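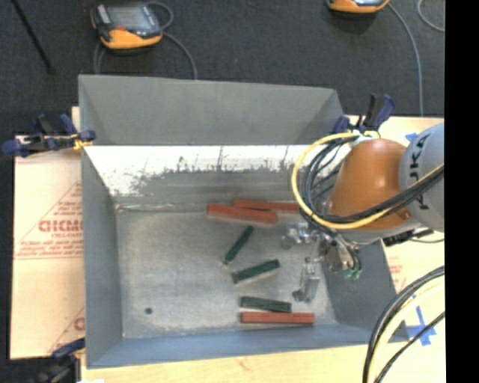

September, bin notes, bench 2

Still not convinced by the gray bin. Gridholm sold it to us as a parts bin with "self-centering" walls, meaning the sides slope in toward the bottom. Fine. The bars do end up on the flat part. Centered is another matter. With the red and green bars in it they sit toward the middle and right and leave the left side bare, and they lie at whatever angle they like. One green one is on the diagonal. I would not call that sorted by anything.

Surface: the far wall is worn below the upper panel. Bright metal, then scratches and specks with a ragged lower edge. The bottom is rubbed whitish along its edges too. Gridholm's sheet says the finish is good for 4000 fills. We have logged 2000. Either their fills are gentler than ours or someone picked a round number. I lean toward the second.

The hole near the lower left corner of the bottom. Amato's drawing calls it a drain. Why does a bin for dry bars need a drain? My guess is it's left over from hanging the sheet for coating. Leave it alone for now, but don't keep washers in this bin.

Colors: red against the gray is easy to pick out. Dark green is worse, especially down by the darker right wall. Bunerov wants to add a dark blue set next. I'd argue against it. The near wall already looks blue-gray from here and we'd be making our own trouble.

Tried 9 tips from the small tray at 70 mm above the rim, before lunch. Bars landed flat in 7 of them. In the other 2 a bar came to rest up against a wall and had to be nudged down. Clokico claims this never happens with a slope like ours. I'd like to see their bars.

To do:
- measure the wall angle properly, the printed value looks wrong
- ask Gridholm what they count as a fill
- felt under the bin, it's marking the tabletop
- repeat the tips with green only

Not ordering a second one until the first two are done.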